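Jiltora 핸드 그리퍼 키트 (데이터 수집용, 손잡이형)
공유 2 · 댓글 726

먼저 결론부터 적습니다. 이 제품을 사도 설거지는 여전히 직접 하셔야 합니다. Jiltora는 사람이 손에 쥐고 쓰는 두 손가락 그리퍼이고, 집안일을 하는 쪽은 아직 구매자 본인입니다. 로봇은 나중에 그 기록을 보고 배웁니다. 언제 다 배우느냐는 문의가 제일 많은데, 저희도 궁금합니다.

기본 구성
- 손잡이 본체와 핑거 플레이트 한 쌍
- 골이 진 교체용 패드 한 쌍
- 카메라 마운트
- 기록 소프트웨어 Sisura 1년 사용권

어디까지 되나

Sisura로 학습시킨 정책을 Gurport 팔에 올려 가정용 작업을 시켜 봤습니다. 식탁 위의 병을 집어 옆으로 옮기는 일은 꽤 합니다. 500회 시험에서 대부분 성공했고, 실패한 경우는 주로 병을 잡고 나서 한참 생각에 잠기는 유형이었습니다. 뚜껑을 돌려 여는 일은 절반에 못 미칩니다. 약 포장에서 알약 하나만 꺼내는 일은 시험 항목에 넣었다가 조용히 뺐습니다. 수건 개기는 개발팀 Valtteri Lehtinen이 아직 희망을 버리지 않고 있습니다. 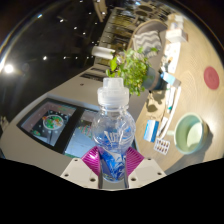
투명한 물건은 따로 말씀드려야겠습니다. 페트병은 빛을 통과시키고, 반사하고, 조금만 세게 쥐면 찌그러집니다. 사람은 평생 의식하지 않고 넘어가는 문제인데 학습 모델에는 악몽입니다. 그래서 패드는 일부러 무른 재질로 만들었고, 골이 눌리면서 힘을 나눠 받습니다. 물이 가득 든 병과 거의 빈 병은 반드시 나누어 기록하세요. 섞어 놓으면 모델이 둘의 중간쯤 되는 힘으로 둘 다 놓칩니다.

시연은 작업 하나에 일부 변형을 포함해 약 1,548회를 권합니다. 많아 보이지만 주방을 정리하지 않고 그대로 쓰면 변형은 저절로 확보됩니다. 식탁이 어질러져 있을수록 좋은 데이터라는 말은 가족에게도 한번 써 보시기 바랍니다. 저희 집에서는 안 통했습니다.

매장과 작업장에서는

선반 채우기, 부품 상자 옮기기처럼 물건과 위치가 정해진 일은 가정보다 사정이 낫습니다. 다만 누가 상자를 한 뼘 옆에 두고 가면 다시 가정집 수준이 됩니다. 물류 쪽을 맡은 Reijo Suominen은 이를 '현장 변수'라고 부르고, 현장에서는 Reijo를 그렇게 부릅니다.

주문 전 확인
- 왼손잡이용 손잡이는 주문서에 따로 표시해 주세요.
- 구형 Aoki 마운트와는 호환되지 않습니다. 어댑터도 없습니다.
- 패드는 소모품입니다. 기름 묻은 프라이팬을 잡은 뒤에는 중성세제로 닦고 완전히 말려 주세요.
- 뜨거운 냄비, 칼, 반려동물은 잡지 마십시오. 마지막 항목은 문의가 있어 추가했습니다.

단품 패드와 핑거 플레이트는 재고가 있으면 주문 다음 날 출고됩니다.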